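Open day at the Tistia calibration lab

I've wanted to get a look inside the Tistia place ever since they moved out to Drirnside, so when the open day got announced I put my name down before I'd even checked whether I was free. (I wasn't. My sister's barbecue went ahead without me.)

Drirnside is a pain to reach if you don't drive. The bus drops you by the garden center and you walk the rest along a road with no sidewalk, in my case with a bag of old probes banging against my leg. I'd brought them because the flyer said you could have your own gear looked at – more on that later. It was Saturday morning and already hot, and I was very glad to see a table with cold lemonade by the entrance.

They took us through in small groups. Ours was mostly ham radio folks plus a couple of students, and one man who repairs organs and asked the best questions all day. First stop was the receiving room, where instruments sit for a day before anyone touches them so they can settle to the temperature of the building. I knew that was a thing, but I'd never thought about how much shelf space it takes! Racks and racks of signal generators, power supplies, bench meters, a few scopes older than me with their hoods still on. I could have stayed right there.

Then the low-frequency lab, where you go in through 2 doors and wait for the first to close before you open the next. They had a bench meter hooked up to a reference and let us watch the last digits wander while somebody in the group breathed near the terminals. It does move! The woman running the bench said the cheap banana leads cause more trouble than any meter she's ever had in, and everybody in the group suddenly got very interested in the ceiling. I own a whole drawer of those leads.

The scope room was what I'd come for. They were checking a 4-channel model against a fast-edge pulser, and our guide explained how they look at the rise time on each channel and then go back and do it all again with the bandwidth limit switched on. It's slower than I'd pictured. One scope can tie up a bench for nearly 4 hours, and that's if nothing needs adjusting. A lot of it is automated now with a software package called Asar, which steps through the settings and writes the numbers straight into the report. The students wanted to know if you could fool it. The guide said you can fool anything if you plug the cable into the wrong channel, and that she'd done it herself in May.

I did think the RF part was rushed. We got maybe enough time to see the network analyzer and hear a short speech about torque wrenches, and then the next group was at the door. If they do this again I'd happily skip the slide show at the start (long, and the projector was too dim) and spend that time in there.

Lunch was sandwiches in the Vídalín room, the big meeting room upstairs, and there was a swap table in the hall outside. I came home with 2 attenuators and a service manual for a counter I don't own. Yet.

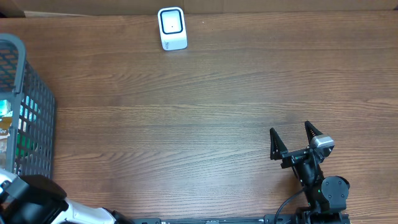

Tabletop with a gray basket and a small white device near the back.

About my probes: after lunch you could line up at the walk-in bench and have one item checked for free. I picked the probe I use most, and it was way off in compensation, which explains some very odd square waves I'd been blaming on a power supply since winter. They showed me how to trim it properly, with a plastic tool and not the jeweler's screwdriver I've been using. The other probes I'm doing myself this week.

Parking is fine if you come by car, the restrooms are down by the loading dock, and bring a sweater because the labs are cold after that walk. I've already asked to be put on the list for the next one.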